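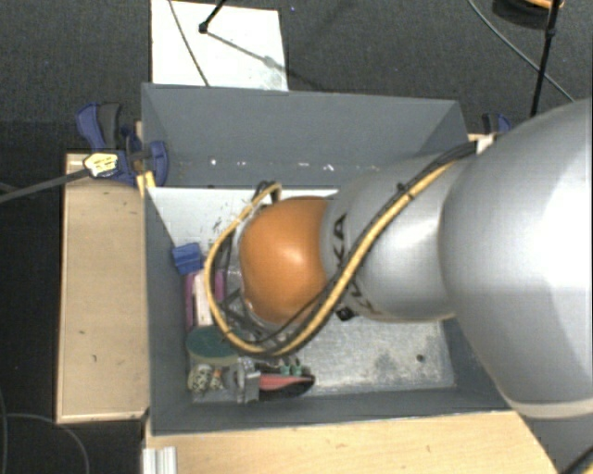 Section 3: Setting up your Korholm bread proving cabinet

Welcome to the fun part! Once the cabinet is up and running you'll wonder how you ever put up with a draughty airing cupboard. Set aside a quiet morning for the first set-up, and have a jug of water, a soft cloth and your dough tins to hand.

3.1 Choosing a spot

1. Stand the cabinet on a flat, steady worktop, well away from the hob and out of direct sun.
2. Leave 200 mm clear above the lid so it can open fully.
3. Plug straight into a wall socket. Please don't use an extension lead.

CAUTION: Do not lift the cabinet by its door handle. Use both hands under the base.

3.2 Fitting the water tray

1. Slide out the lower rack and put it to one side.
2. Fill the tray with 554 ml of cold tap water (the line moulded inside the tray marks the right level).
3. Push the tray in until it clicks, then put the rack back with its raised lip facing you.

Note: In hard water areas a chalky film will build up. Wipe the tray with a little white vinegar every couple of weeks and rinse it well.

3.3 The first warm-up

1. Close the door and press the Mustix dial once. The light glows amber.
2. Turn the dial to 3 and let the cabinet run empty for two hours. You may notice a faint smell, which soon fades.
3. Switch off, open the door and let everything cool before wiping down the inside.

3.4 Your first loaf

Now for some dough! Setting 2 is lovely for a plain white tin loaf, and our recipe tester Simone Cavalcanti swears by it for her Ouazzani flatbreads too (page 19 of the recipe booklet, do try them).

1. Grease your tin and fill it no more than halfway.
2. Place it in the middle of the rack with the lid off.
3. Check after forty minutes by pressing the dough gently with a floured finger. If the dent fills back slowly, it's ready for the oven. If it springs straight back, give it another ten minutes.

CAUTION: The rack stays warm after use. Keep small hands away.

Note: Rye and wholemeal doughs rise more slowly, so be patient with them. If you have the Festel twin rack, swap the tins over halfway through.

Next: Section 4, Overnight proving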